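Korletey Supper Room: where we've got to since spring

Hi Maj-Britt,

You asked for something longer than my usual two paragraphs this time, so get a coffee. I've put it under the same headings as the grant application so you can hold the two side by side, apart from the bit on storage, which didn't exist when I wrote the application and now takes up half my life.

The short version: we're open, we're feeding people, the room looks like a place you'd want to sit down in, and I have spent 524 dollars less than I said I would by this point. Most of that is going straight back out again on shelving (see below!).

The room

When you came by in the early days we still had the brown carpet and the folding screens. Both gone. The floor underneath was in better shape than any of us had hoped, and after two long evenings of scrubbing and one coat of sealer we decided to leave it alone. The walls are a warm off-white. I wanted yellow and was outvoted, and I'll admit the off-white makes the evening light go further.

The windows on the Drunley side still stick. Two of them open if you're tall and determined. I have a quote for getting all of them freed up and re-corded, and I'd like to talk to you about moving some of the paint money over to cover it, because we finished with two cans to spare and the heat in there in August was no joke with the oven going.

Tables and chairs

All nine tables are in. We tried them in long rows first, school-cafeteria style, and people spread themselves out as far from each other as they could get. So we pushed them into little clusters instead, and that works much better, though it does mean whoever's carrying plates has to learn the route. The chairs came from the Zultside hall when it closed. They stack, they don't match, and three of them wobble. I've put tape on the wobbly ones until I can get at the legs.

The kitchen

The big sink is plumbed in and the second one should follow once the part arrives (I've been told "soon" twice now). Benedicta Agbenyega runs the kitchen on supper nights and has reorganized every single cupboard, so if you come and can't find the mugs, they're on the left now. She asked for a proper landing spot for clean dishes and we built one out of the old serving counter, cut down and turned sideways. It has made the end of the night so much calmer. Before that, clean things and dirty things were meeting in the middle and we were washing some of them twice.

The oven is still the oven. It runs hot at the back. We turn the trays halfway and live with it.

Flatware and place settings

I know this looked like a funny line in the budget, and I remember you circling it. You wanted to know why we couldn't go on with the disposable stuff. Mostly it was the feel of the thing. People were eating a hot stew with a spoon that bent, and they ate fast and left. We wanted a table that said stay a while, and for that you need a fork with some weight to it.

We bought enough for 70 full settings and topped up with donated pieces, which I sorted through at home over a couple of evenings. Anything rusty or bent went in the scrap bucket. What's left is plain stainless, nothing fancy, and it doesn't all come from one set. I've stopped minding. We used to fuss over matching the handles and it added ages to setup, so now the rule is simply one of each per person, clean and dry, and on to the next table.

The spoons turned out to need the most attention. Water spots show up on the bowl far more than anywhere else, so we give those a rub with a dry cloth as they come off the rack. Forks get a look between the tines, especially after egg dishes (Benedicta is fierce about this, and she's right). Then they go out in pairs, spoon and fork, with knives only on the nights when there's something to cut.

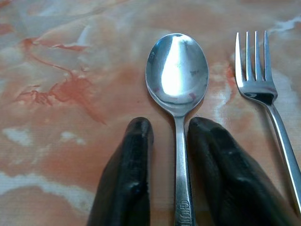
Storage

Okay, so, storage. I hadn't planned for it and I should have. Once you own real plates and real flatware you have to put them somewhere, and for the first month that somewhere was a heap of crates by the back door. Every supper started with unpacking and ended with packing, and the crates got heavier the later it got.

We now have trays with dividers for the flatware and one tall cupboard for plates. The trays sit on the counter during supper and slide into the bottom of the cupboard afterward. Bowls are still in crates. The shelving I mentioned up top is for them, and for the big pots, which currently live on the floor under the window and get kicked. I went with Galier for the shelves as they could cut to our odd wall length and deliver to the door. The fitting I'll do myself with a borrowed drill.

Suppers so far

We've served more than 1,000 meals since opening. I had to add it up twice before I believed it. Attendance is patchy when it rains and packed when there's anything with peanut sauce. Families come early, then there's a lull, then the people who've just finished work. We've shifted the start to 5:30 to catch the first lot, and the doors stay open until 8.

The thing I'm most pleased about is how many people now get up and help lay tables without being asked. One of the kids has taken over napkins completely and won't be helped.

What I need from you

A yes or no on moving the leftover paint money to the windows. A copy of the insurance letter, as I've mislaid mine. And a date when you can come and eat with us, preferably hungry. I'll send the receipts separately, in order this time, with the flatware and the shelving on their own sheet so you don't have to dig for them.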